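石头会记账：和孔塞桑·戈迪尼奥聊厨房台面

2018年11月17日

约的是上午九点，我迟到了。她没等我，已经在后院冲板子，水管开得很大，说话得用喊的。所以录音前十几分钟基本废了，只能靠笔记，字也潦草，有几处认不出来，认不出来的就没写进来。

孔塞桑·戈迪尼奥（Conceição Godinho），做石材台面，从学徒算起二十多年。作坊在城东一条下坡路的尽头，货车倒不进来，板子要靠人和小推车往里送。门口没招牌，墙上用粉笔写了个电话，雨一淋就得重写。我问为什么不做个牌子，她说做过，挂歪了，看着难受，摘了。

我来是想问大理石。家里要换台面，问了五家店，五种说法。有一家说大理石绝对不能进厨房，另一家说没问题，涂一层东西就行，那层东西叫Clorus，一桶159欧。我把这个价钱报给她听，她把水关了。

“多少？”

159。

“一桶多大？”

我比了一下。她没说话，去屋里拿了条毛巾擦手，回来才接着讲。

“封闭剂我也用。Clorus我用过，不坏，味道大，要开窗。可是卖给你的人有没有说它管什么？它管渗，油、咖啡、红酒，给你拖点时间，让你来得及去拿抹布。它不管酸。柠檬汁滴上去，该咬还是咬。那个是石头本身在起反应，你表面里头填了什么都一样。大部分人来找我，说‘有水渍擦不掉’，我去一看，哪里是水渍。腐蚀印。光没了。你擦一百年也擦不掉，只能重新磨。”

腐蚀印和污渍是两回事，这一点她后来又讲了三遍，大概是怕我写错。污渍是颜色进去了，比周围深。腐蚀印是表面被吃掉一点点，颜色往往更浅，侧着光看发乌，手摸有时候能摸出来。前一种可以敷，后一种要磨。网上教人用小苏打加白醋洗大理石，她讲到这里声音又大起来。

“白醋！洗大理石！我有个客人，很体面的一位太太，每个星期用白醋擦一遍，擦了一年，然后打电话骂我，说我给她的石头会自己变旧。”

后来呢？

“后来我去给她磨了。收了钱的。”

屋里比外面冷。靠墙一排A字架，板子斜着立，中间夹木条。她让我别从架子前面走，从后面绕。我绕了。空气里有股湿粉笔的味道。桌上一只收音机，整场采访一直开着，声音小到听不清是在讲什么，她也不关。

我们先讲了怎么挑。她的意见是别看小样。那种巴掌大的样品，磨得锃亮，放在灯底下，哪块都好看。要看就看整板，而且要看自己那一块，在板子背面写上名字。纹路这种东西，同一个矿同一个月出来的都能差很远。她给我看了一块，靠下三分之一的地方有一条细细的深色线，斜着走。

“这条你觉得是什么？”

裂缝？

“你拿指甲刮。”

刮了，没感觉。

“那就是脉，天生长在里头的。指甲卡得住的才叫裂。不过脉也有脉的问题，水槽开孔要是正好开在这上面，搬的时候就容易从这儿断。所以我排版要排半天，客人嫌我慢。他们以为切石头是力气活，切哪儿才是麻烦的。切错了贴不回去的。”

排版她还是用纸。牛皮纸，一比一，铺在板子上，水槽灶台的洞都剪出来，人站到凳子上看。同行早就在电脑上弄了，她儿子也劝过。她说电脑里她看不出重量。这句我没太懂，问了，她想了一下说就是看不出来，算了。

说到同行，她提到马诺利斯·赫里斯托杜卢（Manolis Christodoulou），做石料进口的，以前自己也在矿上干过，她大部分白色板材都从他那里拿。正好那天他来送发票，站在门口吃一个苹果，被她叫进来一起说。于是后面半场变成了三个人，而且有一段他们两个自己吵起来，没我什么事。

吵的是抛光还是哑光。

赫里斯托杜卢主张哑光。他的道理很直接，抛光面上一个腐蚀印，隔着一个房间都看得见，哑光面上同样一个印，你得趴下去找。“厨房用的东西，就让它一开始就旧一点，”他说，“我母亲家的台子从来没亮过，也从来没人说它脏。”

戈迪尼奥同意前一半。“可是哑光更吃油，你不讲。毛孔是开的。你卖完就走了，手印是我去擦。”

“那就涂啊。”

“涂了还不是要一年一次，谁记得？你记得你家什么时候涂的？”

他不记得。他说他家是木头台面。

这个事让她笑了很久。

我插进去问，那到底一年涂几次。答案是看水。倒一小滩清水在台面上，等一刻钟，擦掉，看底下那块颜色有没有变深。变深了就是在吸，该涂了。没变就不用管它，涂多了反而在表面结一层，黏糊糊的，到时候还得用溶剂洗下来。水槽边上和灶台旁边吸得快，那两处单独补就行，犯不着整个台子都来一遍。她说店里不会这么教你，店里教你每半年买一桶。

赫里斯托杜卢补充：深色的石头这个试法看不太出来，要拿手电侧着照。

她说对。
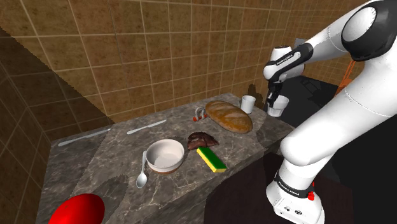
接着讲高度。我本来没准备问这个，是她自己说起来的，她对这个比对石头还有火气。常见的成品柜做完台面是90公分，大家就都90公分。个子高的人弯着腰切一辈子菜，个子矮的端着肩膀揉面。台面是石头的，一旦装上去就不会再动，等你发现不对已经晚了，所以她上门量尺寸的时候会让人站到砧板前面，假装切个洋葱。

“他们都不好意思。站在那儿，手里什么也没有，切空气。我就看胳膊肘。手肘往下一个巴掌多一点，差不多就是那个高度。夫妻俩个子差得多的，我问谁做饭。这个问题一出来，经常就安静了。”

赫里斯托杜卢：“有一次她把人家问吵架了。”

“没有吵架。讨论。”

最后那家的台面做了两个高度，中间落差一掌宽，矮的那边揉面。她说那是她做过最好用的厨房之一，也是最难卖的，那家人后来搬走，新房主打来电话问能不能给他垫平。她拒绝了，让他找别人。

边。边也讲了很久。她反对直角边，利的，杯子碗碟一磕就崩，崩的多半是碗，有时候是石头。崩一小口补起来很烦，要调胶的颜色，白底子最难，调出来当天对，过两个月发黄。她一律倒一道小圆边，两三毫米，客人几乎看不出，手知道。那种做得很厚的边，几层板粘起来冒充一整块的，她也做，不喜欢。接缝处的纹路要对上，对不上就像墙纸贴坏了。问她对上的比例高不高，她说自己对得上，别人的她不评论。然后评论了十分钟，这里不写了。

还有一样东西我以前从来没想过，檐口底下那条滴水槽。台面伸出柜子的那一段，底面拉一道浅槽，水流过边往回爬的时候爬到槽那里就断了，滴下来，不会一路渗进柜门。窗台都有，厨房台面很多人省掉。一道槽几分钟的事。她叫我回家去摸一摸自己的。（摸了。没有。柜门上沿已经鼓起来了，我一直以为是柜子质量差。）

烫的东西呢？热锅能不能直接放。

她说石头本身不太怕，怕的是一头烫一头凉，再加上底下有水槽孔、有灶孔，孔的角上最脆弱。再说封闭剂也受不了，会留一圈印子。拿个垫子，一块木板就行。“你有手，你就垫一下。”

赫里斯托杜卢讲起Lenihan那个工程，一栋老楼改公寓，他供的料。从头到尾发了894块板，有一批到货是春天，五月，下了一整个星期的雨，工地上没地方放，就露天靠着脚手架，外面包的是带颜色的打包带，还有草垫子。雨水把草垫子的黄汤冲下来，全吃进白板里了。一道一道的，像茶。

“发现的时候我在渡轮上，没信号。下船手机响了一路。”

怎么处理的？

“找她。”

戈迪尼奥接过去讲。敷料，白色粉末调过氧化氢，调到花生酱那么稠，抹上去，盖保鲜膜，四边贴胶带，放一天两天，揭开让它自己干透。干的过程里颜色被往上带，带进粉里，刮掉。一遍不够就两遍，三遍。原理她说就是这么个原理，急不得，有人嫌慢拿吹风机去吹，吹裂了，只有表面干，里头的东西没上来，白干。油渍换一种，用丙酮调。铁锈最烦，有的铁锈是石头自己里头的矿物，见了水氧化，你越敷水越多，越敷越黄。遇到这种她直接跟客人讲，敷不掉的，换还是留，你定。

那批板子救回来大部分。救不回来的切小了，做了楼梯间的踢脚，她觉得比原来还好看。开发商不觉得。

她给我抄了一张单子，是她交活的时候给客人的那张，手写复印，字很大：

平时用温水，中性洗洁精一两滴，擦完再拿干布走一遍。
柠檬、醋、番茄、酒、汽水，马上擦。先吸，别抹开。
除垢剂不要碰台面。洗水龙头的时候也小心，会流下来。
砂面海绵不要。
杯子底下垫一下，特别是过夜的。
不要站到台面上换灯泡。

最后一条是后加的，墨水颜色不一样。她没展开，我也没追问。

说说钱。这部分她一开始不愿意谈，赫里斯托杜卢倒是很愿意。他的意思是客人比价只比每平米，可是一个厨房真正花钱的地方在开孔、磨边、搬运。石头本身有时候连一半都不到。一块便宜的板子，配三个开孔一条长边，楼没电梯，比一块贵的板子放在一楼直直一条要贵得多。报价单上如果只写一个每平米的数，后面全是“另计”，就要当心了。

戈迪尼奥说还有余料。一整板你买了，剩下的那截归谁？该归你。很多作坊就不吭声留下了，拿去给下一家做窗台。她都问客人要不要，十个里九个不要，嫌重。不要她才留。后院靠墙那一堆就是，什么颜色都有，她拿来做砧板、做书挡，往年过节前在Sukik市集摆摊卖。今年摊位费涨了，她还在犹豫去不去。

“书挡好卖。砧板我其实劝人别买，刀会钝的。摆奶酪可以。”

那你还做？

“他们要买嘛。我劝过了。”

中间有人来敲门，隔壁的，借推车。借走了。谈话断了几分钟，赫里斯托杜卢趁这时候把苹果核扔了，又从兜里掏出一个。

我问那些人造的，石英石、大板瓷砖，是不是真的把大理石挤掉了。赫里斯托杜卢说挤掉很多，这没什么好争的，年轻人装房子十家有八家不要天然的，怕麻烦。他自己也进一点，Cluker牌的石英板，走量。戈迪尼奥不接石英。两个原因，一个是粉尘，切那种东西的粉尘比切大理石要厉害得多，硅的含量高，她师傅那一辈有几个人肺坏掉了，那时候切花岗岩也是干切，没人戴口罩。所以她到现在所有东西一律湿切，地上永远是水，冬天冷得要命，膝盖疼。另一个原因她说比较私人。

“就是无聊。每一张都一样。我早上来开门，我想看见点不一样的东西。”

赫里斯托杜卢说一样才好做生意。

她说那你去卖瓷砖。

他说他就在卖瓷砖。

我个人的立场在这两个人之间晃来晃去，到采访结束也没定下来。说实话来之前我已经差不多决定买石英了，家里有小孩，果汁天天洒。我把这个情况讲了。以为她会劝我，没有。她问了灶台朝哪边、窗户朝哪边、谁做饭、早饭在哪儿吃。问完了说，你们家吃早饭的那一段别用大理石，用什么都行，用木头。靠窗揉面那一段可以用，凉，好揉，光从侧面进来也好看。“没人规定一个厨房只能用一种料的。店里喜欢你用一种，他好算。”

两种料接在一起的缝怎么办？打胶，留一条缝让木头有地方胀。胶两三年换一次。她说了一个胶的型号我没听清，录音里正好是锯子响。回头问到了补上。

关于旧台面她也有话。很多人一看印子多了就想拆。其实多数情况磨一遍就回来了，上门磨，湿磨，从粗到细换几道磨片，一个普通厨房一天。乱是真的乱，要贴塑料布，泥浆会甩到柜门上，但比拆便宜太多。拆的时候十有八九断，断了就是建筑垃圾，一块几百斤，还得花钱请人抬下楼。她希望我把这一段写得显眼一点，我不知道怎么写得显眼，就写在这里：先磨，再说拆。

磨完以后要不要磨回镜面？看人。她自己那个台子（在作坊里间，她吃午饭用的）就从来没磨过。十几年了，上面全是圈，一个套一个，酒杯的，咖啡杯的，还有一大片乌的，是某年圣诞打翻了一碗腌柠檬。她指给我看，哪个是哪年的，讲得很快，有几个讲着讲着自己也不确定。靠墙那边有一道长的，像刷子刷出来，赫里斯托杜卢说是他弄的，她说不是，是她妹妹。

“石头会记账，”她说，“你要是受不了它记账，就别买它。买了就别天天盯着看。”

标题就是这么来的。她知道我要拿来用，说随便。

最后我问有没有什么是她自己到现在还拿不准的。她想了挺久，水龙头在外面滴。说是运板子那一下。板子从架子上立起来、翻到车上的那几秒钟，不管干了多少年，她都不敢说有把握。石头里面什么样你看不见，有暗纹的，敲声音能听出来一些，听不出来全部。敲一下，声音脆的好，闷的要小心。她拿指节敲了一块给我听，又敲了另一块。我听着是一样的。

“不一样的。”

赫里斯托杜卢也说不一样。

她又敲了一遍。这次我觉得好像有一点，也可能是心里作用。

走的时候已经过了中午，推车还没还回来，她站在坡上往隔壁喊。赫里斯托杜卢的发票落在收音机旁边，我跟他说了，他折回去拿，我就先走了。

补：胶的型号后来电话里问她，她说不要写型号，厂家老改名字，写“中性硅酮，别买酸性的”。酸性的那种闻起来像醋。碰到大理石边上会发乌，跟前面说的一个道理。

再补：有朋友看了初稿问水滴测试到底等多久，一刻钟。急的话先看五分钟的，五分钟就变深的，当天就该涂了。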